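Breakfast Is the Last Thing They Remember
Speaker notes for the small hotels afternoon, Skornham

Before I start (wait until people have sat down, there is always a shuffle after lunch)

Good afternoon, and thank you for having me back. I was asked to talk about guest experience, and I said yes very quickly, and then I went home and realized I don't really know what guest experience means. What I do know is breakfast. I have been putting out breakfast for strangers most of my grown-up life, first in my aunt's place on the coast and then in our own house in Plumport, and so if you'll forgive me I am going to talk about breakfast for the whole 40 minutes and let you decide whether it counts.
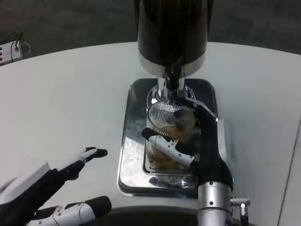

Ruan Buthelezi
Owner and host, the Mahlangu House, Plumport

A little about us, for those I haven't met. We are an old boarding house with a dining room that was built for a family of six and a great many coats. On a full weekend in August we feed 44 people in it, in two and a bit sittings, and every one of them has slept in a bed that isn't their own and is feeling slightly tender about it. I want you to hold on to that word, tender. (Pause here. Have some water.)

The story of Mr. Nkosi and the toast

Marthinus Nkosi stayed with us for the best part of a month while his house in Saserdale was having its roof done. Lovely man, very quiet, read the paper from back to front. He had the same thing every morning, two slices of brown toast with marmalade, and every morning I asked him, cheerfully, what he would like. I thought I was being polite, you see. I thought it was respectful to ask.

In his last week he said to me, very gently, "Ruan, I think you might know by now." And of course I did know. I'd known since the second morning. What he wanted was to sit down and have the toast come, and to feel for a moment that he lived somewhere. I still think about that when I train new people. We tell them to ask on the first day, offer on the second, and by the third just bring it and say "the usual?" as you set it down. Somebody who wants a change will tell you so, and they're usually delighted to be asked what's got into them.

(If there is laughter, don't rush on. If there isn't, go straight to the next part.)

What people do in the first few minutes

I spent a good part of last winter sitting in my own dining room pretending to do the accounts, and I'd recommend it to anyone. Guests come in and they stop in the doorway. Nearly all of them do it. They are looking for three things at once – where to sit, whether they are allowed to help themselves, and whether anybody has noticed them – and until they've worked those out they can't enjoy so much as a grape.

We used to have a sign. It was a good sign, my sister lettered it, and it said Please Seat Yourself and a number of other things besides. People stood in the doorway and read it, with the next couple stacking up behind them in the hall. So the sign went into the attic, and now whoever is on the floor looks up and says good morning and tells them where the warm corner is. If both hands are full you can still look up. I am quite strict about the looking up.

The other change was moving the drinks. Ours were at the far end, past the kitchen door, which meant that a person who wasn't properly awake had to cross the room in front of everybody in their vacation slippers. We brought them round to the near wall, a few steps from where you come in. A guest with something in their hand feels they've arrived. After that they'll wander quite happily, they'll look at the pictures, they'll talk to the people from room four.

Keep the choices short. I know this is an unpopular view and I know some of you have a cereal wall. We had nine cereals once, and I would find guests standing in front of them looking as if they'd been called on in school. We now have four and a pot of oatmeal, and I have had one complaint, from a boy of seven, and he had a point.

On noise, and on quiet

Please listen to your dining room. Go in when it's full, sit with your back to the wall and shut your eyes. Ours had a floor that rang like a bell every time a chair moved, and I'd stopped hearing it years before. Felt pads on the chair legs fixed most of it in an evening. I put a folded cloth under the cutlery tray too, and I asked the kitchen to stop emptying the dishwasher before nine o'clock. They were not pleased with me, but we moved the lunch prep round and it settled down.

Then there's music. I have tried everything from piano to birdsong (the birdsong was a mistake, a lady spent the whole of her eggs looking for the bird). These days we have the radio on low in the kitchen with the door ajar, so what comes through is a bit of talk and a bit of tune and someone humming along. It sounds like a house.

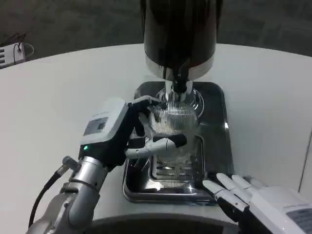

Money, because someone will ask

Somebody always asks, and quite right. Breakfast is dear to do well, and it goes up every year. When I sat down with the figures properly I found that out of every 100 eggs we bought we were throwing away far more than I'd have admitted to my mother, nearly all of them scrambled and sitting in a warming dish looking sad. We gave up the dish. Eggs are cooked when you order them, it takes a few minutes longer, and the waste has dropped to almost nothing. I spent the difference on better bread and on paying someone for an extra hour at the end of the morning.

That extra hour is my favorite thing we've ever bought. It means the last guest down isn't surrounded by people wiping tables at them. You all know that guest. They come in at five to ten with wet hair, already apologizing. I would like every one of us to be able to say "take your time" and have it be true.

Leaving

(Skip to this if the clock is against me.)

Checkout at our place happens at the breakfast table for anyone who wants it. I bring the bill in an envelope, I sit down if there's a chair, and I ask where they're headed next. Half the time I end up drawing a map on the envelope. It's slow and it would never work in a large hotel, and I'm aware that a few of you are large hotels. But do try sitting down. Even for a minute.

I'll be by the side door through the tea break if anybody wants the oatmeal method or wants to argue about cereal. Thank you, you've been very patient with me.

Related items
Folding, Ironing, Giving Up: Linen for Small Hotels
Getting Through the Quiet Season in Skornham
Notes from the Front Desk: Late Arrivals
What We Learned from Reopening the Saserdale Rooms
Parking, Neighbors and Other Delicate Matters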